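Teleop demos for blender lid removal in sim: how many, and how clean?
Posted by gonier_arm, August 17, 2018

Task is lid off the blender, lid down on the counter. I drive the simulated arm with a hand controller, one operator, kitchen layout fixed. 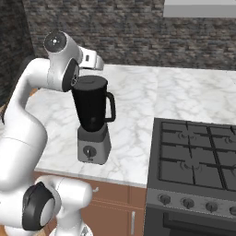
Sellcombe wrote: How many demos so far, and are you keeping the ones with a regrasp? I would drop those first.

gonier_arm: 1,626 recorded, 53 with a regrasp. All still in the set. The policy trained on everything stalls above the lid in 11 of my test starts.

Sellcombe: Then filter. Stalling near the grasp usually means the operator paused there. The policy copies the pause.

flolta: Disagree on dropping regrasps. Those are your only examples of recovery. Trim the idle steps and keep the rest. Anything under your controller's deadband for more than a few steps can go.

Sellcombe: Trimming changes the timing. If the gripper needs time to close you will cut that too.

flolta: Only if you trim on arm motion alone. Check the finger command as well.

Yareli Ledesma: Has anyone tried guiding the arm by hand for this? On our real one I push it through the motion and get fewer pauses than with the controller.

gonier_arm: Can't, sim only. I could replay your joint logs if the arm model matches.

Yareli Ledesma: Probably doesn't. Ours is mounted lower.

gonier_arm: OK. Trimmed on arm plus finger command, regrasps kept. Retraining now with the same seeds. Will post the stall count.

Sellcombe: Post the run without regrasps too or the comparison is useless.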